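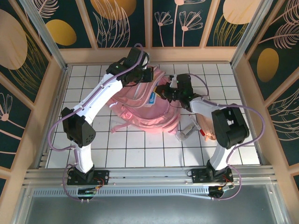
# Tile and Grout Care: Frequently Asked Questions

Harngate Floor Supply. Last revised September 2026.

These answers apply to glazed ceramic and porcelain floors installed with cement grout. Natural stone, terracotta, and epoxy grout are treated separately where noted.

## Cleaning

### What should I use for routine cleaning?

Warm water and a pH-neutral floor cleaner. Vacuum or sweep first. Grit left on the floor turns to slurry under the mop and settles in the joints, which sit slightly lower than the tile. Change the water when it turns gray, and finish with a clean-water rinse.

### Can I use vinegar?

Not on cement grout. Acids dissolve the calcium compounds that bind it. A single application will rarely do visible harm, but repeated use opens the surface and makes the joint hold more dirt. Vinegar also etches marble and limestone.

### Is bleach safe?

Diluted household bleach will lighten mildew stains on white or light gray grout. It can fade pigmented grout unevenly. Oxygen bleach powder is the better choice for colored joints. Dissolve it in warm water, apply it, leave it for 20 minutes, scrub with a nylon brush, and rinse twice. Do not let it dry on the floor.

Never mix chlorine bleach with an acid or with ammonia. Both combinations release toxic gas.

### Why does my floor look hazy after mopping?

Usually detergent residue. Mop twice with plain water and buff with a dry microfiber cloth. If a new floor is still hazy after that, the film is probably grout haze left from installation and needs a haze remover rated for your tile. Follow the waiting period on the grout bag before using one.

### Can I use a steam mop?

On glazed tile with sound grout, occasionally. Do not use one on cracked joints or on a floor sealed within the last five days. Regular steaming shortens the life of most sealers.

## Sealing

### Does grout need to be sealed?

Cement grout does, unless the manufacturer states otherwise. Epoxy grout does not. Glazed tile itself does not take sealer, and any left on the face will dry to a sticky film.

### How do I know if my sealer has worn off?

Put a few drops of water on a joint in a traffic area and another few in a corner. If the joint darkens, water is getting in. Reseal the whole floor even if only the traffic area fails.

### Which sealer do you recommend?

For cement joints we stock Wokudon Penetrating Sealer, item 2504. It is water-based and does not change the joint color. Color-enhancing sealers are available by special order and should be tested on a spare tile board first.

### How is it applied?

1. Clean the floor and let the joints dry overnight.
2. Run a narrow applicator or small foam brush along the joint.
3. Wipe the tile face with a dry cloth before the sealer sets.
4. Apply a second coat according to the label.
5. Keep the floor dry until the label cure time has passed.

### Can I seal over stained grout?

Yes, but the stain will be locked in. Clean first, or use a grout colorant, which seals and recolors in one step.

## Repairs

### My grout has hairline cracks. Should I worry?

Short, isolated cracks come from shrinkage and can be raked out and refilled. A crack that runs in a straight line across several tiles suggests movement in the slab or subfloor. New grout over that line will crack again until the movement is dealt with.

### How deep do I need to remove old grout?

At least two-thirds of the tile thickness. A thin skim over existing grout does not bond well and tends to flake off.

### What goes in the joint where the floor meets the wall?

Flexible sealant, color-matched if you like. The same applies wherever tile meets a tub, a cabinet base, or a different material.

### Do you carry replacement tile?

We keep Bivudmont floor tile in current colors. Shade varies by production lot, so bring a loose tile or the lot number from the carton. Discontinued colors may be available from our Ezzat warehouse, which holds 900 part cartons and sells them as is.

## Orders and returns

### Can I return unused grout or sealer?

Unopened containers, yes, with a receipt. Bagged grout must be dry and within its printed date. Opened or tinted products cannot be returned.

### Where do I find the safety data sheets?

At the service counter, filed by item number. Ask for the sheet that matches the container you have, as formulas change between editions.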